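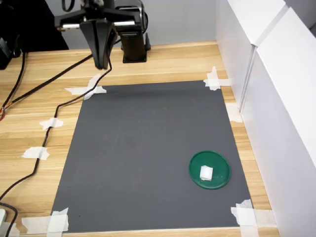
Lukeck Starter Arm: Our Term Project
Team Darkham, Intro to Robotics
Report by Fermín Echeverría

Why we picked this kit

Our class had a choice of two kits and we went for the Lukeck, mostly for the gripper. The fingers taper down to a narrow tip when they close, and we wanted to try soft, floppy things instead of the usual blocks. Our task was to pick up a small folded white cloth from a round green plastic lid and set it down on the gray mat. It sounds easy. It really isn't, and that's what made it so much fun!

Setting up

The printed guide is short but good, and we had the arm moving in 2 hours. The guide says nothing about keeping the mat flat, so we used masking tape on the corners and edges (a lot of it). I'd love to see clips in the box next time. The cables are long, which is great for reach – but plan where they go before you tape anything.

Results

We ran 300 tries in July. The first 10 were awful, all of them misses. By the end our success rate was 67 percent, and most of the good grabs came from aiming at a fold instead of the middle of the cloth. Slowing the last bit of the drop helped too.

Would we use it again?

Yes! The software from Staldale crashed on us twice, and the manual needs a page on soft objects. Next term we want to try a sock, and Ms. Sepúlveda has already said we can keep the bench.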